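Wesard releases revised moisture specification for Jimine cold-store wall panels

Wesard has published a revised moisture and thermal specification for its Jimine range of insulated wall panels, used in cold stores, packing sheds and food distribution centres. The revision takes effect in March and applies to all panels ordered from the Henare plant after that month.

The revised document replaces the single vapour permeance limit in the previous edition with separate limits for chiller and freezer applications. Freezer-grade panels will be supplied with a continuous factory-applied sealant bead on both faces of the tongue-and-groove joint. Chiller-grade panels retain the existing single bead, with a second bead available on request.

Joint tolerances have also been tightened. The maximum permitted gap at an installed vertical joint is now 4 mm, reduced from 6 mm. Joints exceeding this figure must be opened, cleaned and resealed before flashings are fitted. Foam injection from the cold side is no longer an accepted method of rectification. 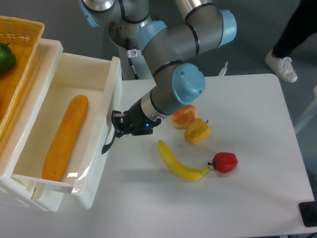
The changes follow a 12-month monitoring program at the Irnport distribution centre, where relative humidity and surface temperature were logged at 17 points along the northern and western walls. Condensation was recorded mainly at service penetrations and at the base channel, with little at mid-panel height. Penetration details have been redrawn accordingly, and a thermally broken base channel is now standard for freezer rooms.

Panel thicknesses, facing colours and fire classification are unchanged. Existing fixings remain compatible with the revised panels, and mixed installations are permitted provided the transition joint is sealed to the freezer-grade detail.

Installers holding current Jimine accreditation are not required to requalify. A supplementary module covering penetrations and base channels will be offered at the Henare training centre and must be completed before an installer's next scheduled renewal.

The revised specification, joint drawings and commissioning checklist are available from the Wesard technical library. Orders already confirmed will be supplied to the previous edition unless the purchaser requests otherwise in writing.

Media and technical enquiries: Wesard Building Products, Henare office.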